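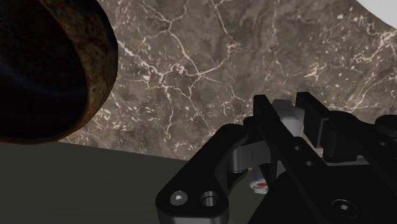 A brown marble wall with pale veins, seen past a dark cylinder with a mottled rim.

Come spend August making better battery electrodes with me

Hi! I run the small storage materials group at Rondholm, and I'm looking for a research assistant to join us on Skivska, our project on sodium-ion cells made with hard carbon from sawmill waste. The first batches held their charge better than I'd dared hope, and then batch 18 was terrible and I still don't fully know why. That's where you come in.

Most of your day would be coating, drying and punching electrodes, building coin cells in the glovebox, and keeping an eye on the cyclers (we have 37 channels, and two of them are moody). I'd also want you to go over to our partners at Skallstead now and then to pick up fresh carbon and talk through the furnace settings. It's a pretty drive.
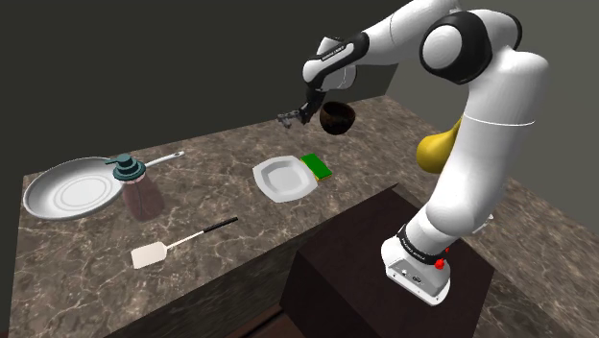
You don't need a PhD for this. A bachelor's in chemistry, physics or materials is plenty, and if you've come up through industry instead, please write anyway! I care a lot more about neat lab notes than fancy grades. Some Python would be great, as our plotting scripts are a mess and I'm the one who wrote them.

The job is 20 hours a week to start, going up to full time in the fall if we both like how it's working. Pay is 22 dollars an hour, plus a bus pass. The contract runs through our host company, Harb, so their health plan and vacation days apply from your first day.

To apply, send me one page on something you built, measured or fixed, along with your resume and the name of one person I can call. Skip the formal cover letter. I read everything myself and usually answer within a week, and I'll keep the ad up until the spot is filled. Questions are welcome too, the lab phone is best after 3 p.m.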